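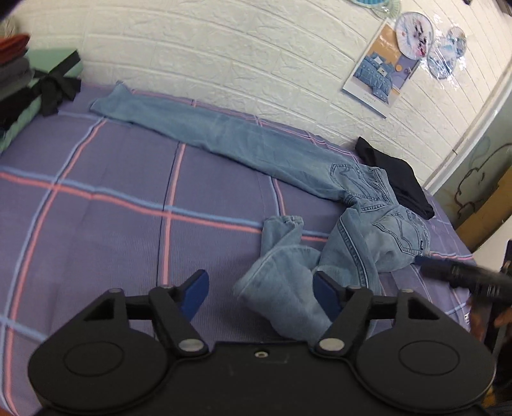 Why Are Jeans So Hard to Fold?

I have folded a lot of jeans in my life, and I still get it wrong when I'm in a hurry. One leg goes flat, the other one bunches up, and the whole thing looks like a pretzel. So let's talk about why jeans act that way, and then I'll show you how I fold mine.

Jeans are made of a cloth called denim. Denim is woven, which means the threads go over and under each other, a bit like a basket. In most denim the threads that run up and down are dyed blue, and the threads that run across are left white. Turn up the bottom of your own jeans and look inside. It's a lot paler in there, right? You're seeing mostly the white threads!

The threads are thick and packed close together, so denim is stiff. A T-shirt flops wherever you drop it, but jeans like to hang on to a bend. Twist one leg under the other and it stays there until you pull it out. The seams are even stiffer – those are the lines where two pieces of cloth are sewn together. Pinch one and you can feel extra layers in there.

OK, folding time. You need a big flat place. I use my bed, with the covers pulled smooth first (lumps underneath make lumps on top).

Lay the jeans down and find the waistband. Give each leg a gentle tug from the bottom until it's straight. Now run your hands down the denim like you're petting a very long dog. You won't get rid of every crease and that's fine.

Next, fold one leg right over on top of the other, so the back pockets end up on the outside. There will be a pointy bit sticking out where the legs meet. Tuck that in and you'll have a neat long rectangle. Then bring the bottoms of the legs up to the waistband, and fold in half one more time. Done!

My friend Solange Bergeron rolls hers up like a sleeping bag, starting at the waist. It works really well for a suitcase. At home I like mine flat because they stack.

Oh, and check the pockets before you start. I once found 3 rocks and a melted crayon in mine, and the crayon had already been through the dryer.

Something to try: take an old pair of jeans and a T-shirt, and scrunch each one into a ball. Hold them tight while you count to 11, then let go. Which one springs open more? Which one has the deeper wrinkles? Draw what you find, and try it again with a sock or a towel.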